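Isa Desktop Recovery Project
Interim progress report to the Brevance Fund
Submitted by Laine Lepik, project lead
14th March

Summary of the period

The project remains on schedule in its main activity, the disassembly, testing and sorting of retired desktop computers, and is behind schedule in one supporting activity, the written handling guide. Spending is within the approved budget. One request for a change in the use of funds is made in the closing section and needs a decision from the Fund before the next payment.

At the close of the reporting period the workshop had received 50 desktop towers from the two donor offices named in the original application. Of these, 27 have been opened, taken apart to the level set out in the work plan, and entered in the parts register. A further 18 have been received, cleaned on the outside and labeled, and are in storage at the Rätsep building awaiting their turn. The remaining five were set aside at intake with damaged cases and will be sent directly to the metals recycler under the existing agreement.

Intake and storage

Deliveries from the first donor office were completed in October. The towers arrived without packing material between them, and several had scraped side panels and broken front covers. Rasa Sproģis, who manages intake, has since supplied the second donor with stacking crates and a one-page loading sheet. Its delivery came in good order.

Storage at the Rätsep building is adequate for the present volume. The shelving purchased under budget line 2 was installed by the landlord's contractor at no additional charge. The towers are kept upright on the lower two shelves and monitors are no longer accepted. This last restriction was agreed with the Fund by letter and has been communicated to both donors.

Each tower receives a project number at the door. The number goes on the case, on the intake sheet and, after opening, on any part that is kept. In the early weeks numbers were written on paper tape, and a portion of the tape came loose in storage. Printed labels are now used throughout. Three towers had to be matched to their intake sheets again by serial number, and this was done without loss of records.

Disassembly and sorting

The order of work has been revised once since the application. It was originally proposed that the power supply be removed first to give clear access to the motherboard. In the compact cases from the first donor this involved disturbing a large number of cable ties for little benefit, and the step has been moved toward the end. The current order is as follows: side panel, hard disk drive, expansion cards, memory, processor cooler, processor, power supply, motherboard. The drive cages stay in the case unless the case itself is going to the recycler.

Hard disk drives continue to be handled under a separate procedure. They are taken out at the start, recorded by serial number and moved to the locked cabinet before the end of the same working day. Erasure is carried out by Ylva Eklund, and a certificate is returned to the donor for every drive. Drives that fail erasure are physically destroyed by the recycler, with a signed receipt. All certificates for the first donor have been issued. Those for the second are in preparation. 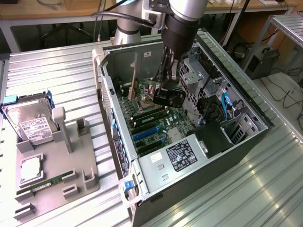

Small parts have been the main source of avoidable loss, and a good share of the workshop's attention this period has gone to where a part is put down once it leaves the case. Loose processors were previously set on antistatic foam at the back of the table, and memory was stacked by hand in cardboard boxes. Two processors were recorded with bent pins and one memory module could not be traced at all. Printed trays have replaced this arrangement. The gray tray on the left of the table has raised pegs and slots, with low supports for a memory stick, a place for the processor, and room at the back for a 3.5-inch drive to stand upright with its blue rails still attached. Agnese Sproģis prepared the design in two drafts, and the second has been adopted for all tables. No further bent pins have been entered in the register since the change.

The practice of laying each tower on its side, open face up, has also been made standard. Under the earlier practice, staff chose their own position for the case and some preferred to work with it standing. Coolers and cards are easier to lift straight out when the board lies flat, and fewer screws are lost into the bottom of the case. The ribbed aluminum tabletops have been satisfactory in use, although screws do roll into the channels. A magnetic dish has been ordered for each table from the consumables line.

Cables are sorted by type and length. Data cables in good condition are kept without limit. Power cords are kept up to the capacity of one bin and the surplus is sent for copper recovery. It was suggested at the last internal review that ribbon cables be kept as well, but there has been no demand for them and the suggestion was not taken up.

Testing and reuse

Memory modules are tested overnight in a reference machine. Processors are tested for a shorter period, together with a cooler from the same donor batch. Power supplies are tested under load by Ylva Eklund and are discarded if the fan is noisy, even where the output is within limits. The project considers this the right standard for equipment that will end up in classrooms.

Results for memory have been better than forecast. Results for power supplies have been poorer, particularly in the oldest towers of the first delivery, and the stock of tested supplies is the factor that now limits how many complete machines can be assembled. A small quantity may have to be bought new. The matter is taken up under Budget below.

Rebuilt machines are to be placed with the adult learning center and with the two branch libraries listed in the application. The first group has been assembled and is in its trial period at the learning center. Zsófia Oláh, who coordinates placements, has asked the center to keep a short fault log at the front desk. Entries to date concern keyboards and a loose network socket in the wall, neither of which forms part of the project. The socket has been reported to the building owner.

Parts register

The register was transferred to Fadeo during the period. Under the old spreadsheet, a part could be listed under its tower or under its type, and the two lists did not always agree. Each part now has a single entry with its tower number, condition, test date and present location. Transfer took longer than planned, mainly on account of inconsistent names for the same kind of part. A fixed list of names has been drawn up and is posted at each table.

The Fund asked in its last letter whether the register could be made available to other reuse workshops. Read-only access is possible at no cost, and Laine Lepik will send a proposal once the second donor's entries have been checked. Donor names and drive serial numbers would be withheld.

Handling guide

The handling guide was due in draft by the end of this period and is not complete. The chapters on intake, labeling and drives are finished and have been read by the staff. The chapter on disassembly was held back while the order of work was under revision, and will have to be partly rewritten to match the new trays. The chapter on testing has not been started. A complete draft is now expected before the final report. The project regrets the delay and does not expect it to affect any other activity.

Photographs for the guide will be kept to a small number. Readers of the early chapters asked for larger type and for the screw sizes to be given in a table, and both requests have been met.

Safety

No injuries requiring treatment were reported. Two minor cuts from case edges were entered in the accident book, both on towers of the same model. Thin gloves are now provided for lifting out drive cages and are compulsory when a case is being stripped for metal. Power supplies are not opened at any stage. A reminder of this rule was issued after a visitor was found loosening the cover of one on the discard shelf.

Floor space beside the tables was reviewed with the landlord. Cables on the floor are to be kept clear of the route to the rear exit, and the route has been marked with tape. The review will be repeated when the second set of tables is brought into use.

Budget

Spending on shelving, labels and consumables is below forecast. Transportation costs are slightly above forecast owing to a second collection trip that had not been foreseen. Staff costs are in line with the approved figures. A full statement is attached as Annex A.

The project requests permission to move the unspent balance of the shelving line to the purchase of new power supplies, to be used only in machines intended for the learning center and the libraries. No increase in the total grant is sought. A supplier's quotation is attached as Annex B and remains open for acceptance until the next payment date.

Work planned for the next period

The towers in storage will be opened in order of project number. Erasure certificates will be issued to the second donor. Trial machines at the learning center will be inspected and, if the fault log remains satisfactory, handed over formally. Delivery to the first branch library will follow once furniture has been put in place by the library. The disassembly chapter will be rewritten and circulated to staff for comment.

Questions on this report should be addressed to Laine Lepik. Questions on the annexes may be sent to Rasa Sproģis directly.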